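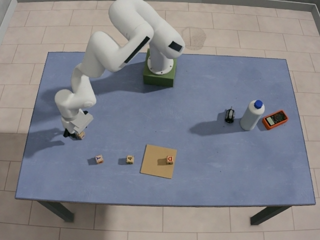
FOR IMMEDIATE RELEASE – 3/2/20

Lulska opens its gripper and controller comparison bench to everyone

Small shops and school labs can now try two grippers and two controllers on the same simulated table before spending any money

We've been arguing about grippers in our office for the better part of a year, and today we're letting the rest of you in on it! Lulska is releasing Trelar, our comparison bench for robot arms, as a free download. It's a simulated workcell with a white arm bolted to a green pedestal, a big blue table, and a handful of things to pick up. You choose a gripper, you choose a controller, you press go, and you get a score sheet you can put next to somebody else's score sheet and argue about over lunch.

I run the bench work here and I wrote most of this release myself, so if it reads less like a press release and more like a person talking, well, that's what you're getting.

How it started

Last May we needed to pick a gripper for a customer who sorts small parts. We had two on the shortlist, and every time one of us ran a test we'd set the table up a little differently. A block would be turned a few degrees, the lamp would be in a new spot, and the numbers wouldn't line up with the ones from the day before. We tried tape marks on the table. We tried a paper template (it curled up at the corners and the arm snagged it, so that was the end of the template). In the end we built the whole table in software, where a block goes back to exactly the same spot every single time.

The standard layout is called Navarro. It has four wooden letter-and-number blocks and a flat tan square that works as the drop zone. There's also a group of things off to the right that the arm is supposed to leave alone – a computer mouse, a tall white bottle with a blue cap, and an orange and black multimeter. We picked those because they're what ends up on our own benches, and because they're three very different shapes to steer around. The bottle is the one that catches people out. It's tall, and it throws a long dark shadow across the blue tabletop, and a camera-based controller can get pretty confused about where the bottle stops and the shadow starts.

What we compared

For this first release we ran 241 trials on the Navarro layout. Each trial asks the arm to reach a block, close on it, lift it and set it down on the tan square. We ran both of our grippers, which we call the short-finger and the long-finger (we're not great at names), and we ran each one with both controllers. One controller follows a planned path from start to finish. The other keeps checking the camera view and corrects as it goes.

The short-finger gripper was steadier on blocks that were turned at an angle to the table. I would have bet on the long one, and I did, and I owe a coworker a sandwich. The long fingers did better when a block had a neighbor close by, where the bulk of the gripper housing starts to matter. It's a boxy housing, and when it comes down over a small block it hides most of it, so the overhead camera has very little to go on during the last bit of the approach. The correcting controller handled that worse than the planned-path one. We've put a fix on the list and it should be in the next version.

We also logged 31 trials where the arm stopped itself before closing. Those are all in the download, with the joint positions and the camera views, and we left them in the totals. If you're picking a gripper for real work, you'll want to spend some time with those before you look at anything else.

What's in the download

You get the Navarro layout, models of both grippers, both controllers, and the full set of trial logs. There are also 9 extra layouts that move the blocks and the right-hand objects around the table, plus a simple editor so you can make your own. Lighting can be changed too. Soft shadows are on by default, and I'd leave them on – turning them off makes everybody's scores look better than they should.

Trelar runs on an ordinary desktop computer. A full comparison of two grippers with both controllers is an overnight job on the machine under my desk, which is not a young machine.

What it won't tell you

A simulated block doesn't chip, and simulated rubber doesn't wear out or pick up dust. We think Trelar is good for narrowing down a shortlist and for finding out where a controller gets itself into trouble. Before you buy, please still put the real gripper on a real arm with your own parts. We do, every time.

Who's been using it

Hunton, a small automation shop that builds packing cells, has had an early copy since the fall. They swapped our blocks for models of their own cartons and sent back a long list of complaints, most of which were fair. The restart button is there thanks to them. So is the option to run one gripper against a saved score sheet, so you don't have to repeat the whole thing each time you change a finger pad.

Cost and support

Trelar is free for schools, hobbyists and any company that wants to try it in-house. If you'd like us to build a layout around your own parts, that's a paid job and it starts at $2,000. We'll need drawings or 3D models of the parts and a short note about what the arm has to do with them.

Send us your results

We'd love to see score sheets from other people, especially if they don't agree with ours! Send them through the contact form on the Lulska website with the layout name and the controller settings, and let us know whether we can share them. We're planning to post the first batch in May, next to our own runs.

About Lulska

Lulska tests and sets up grippers, cameras and controllers for small manufacturers. We work with most common arm types and don't sell any of our own.

Press contact: Lulska bench team, through the contact form on our website. Logs and the Navarro layout file are available to reporters on request.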